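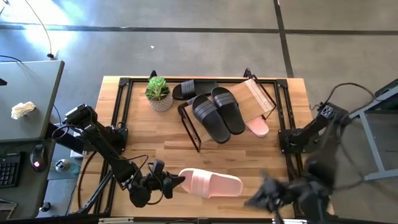

**Skurgate, March** – Homeware firm Wondden has opened orders for the Walleo, a small wire stand that keeps slides and sandals off the floor. It goes on sale first at the company's shop in Skurgate and at the Gachanja market hall, with other stockists to follow before summer.

The Walleo is a black metal stand with a sloping front. Slides rest on the slope with their straps facing up, so a pair can be picked out and put on without bending down to hunt for the other one. It has no doors, drawers or moving parts and needs no fixing to the wall.

Wondden began work on the stand after asking 465 households in and near Skurgate where they kept their summer shoes. In 507 replies to an earlier survey on hallways and porches, shoes by the door had come up more than any other complaint. Many people said they already owned a shoe cupboard but did not use it for slides, which go on and off several times a day.

"People want them near the back door and they want to see both of them," a Wondden spokesperson said. "A cupboard is fine for boots in July. It is not much use for the thing you wear to put the bins out."

The stand can be used on a floor, a low shelf or a bench. It was tried out in 67 homes over the winter, mostly with black and pink slides of the kind sold in Wondden's own shops. Comments from those homes led to a change in the angle of the slope, as the first version was too steep for smooth soles.

The Walleo comes flat in a cardboard sleeve and is put together with 4 screws, supplied. It should be wiped with a damp cloth and dried. Wondden advises against leaving it outdoors, though a covered porch is suitable.

Shops wishing to stock the Walleo can ask for a trade list at the Skurgate office, which is open from 9am. Sample stands are available on loan to stockists in Gachanja – please allow extra time for delivery there.

**Notes to editors**

Wondden makes storage for halls, porches and utility rooms. Slides and plants are not supplied with the stand.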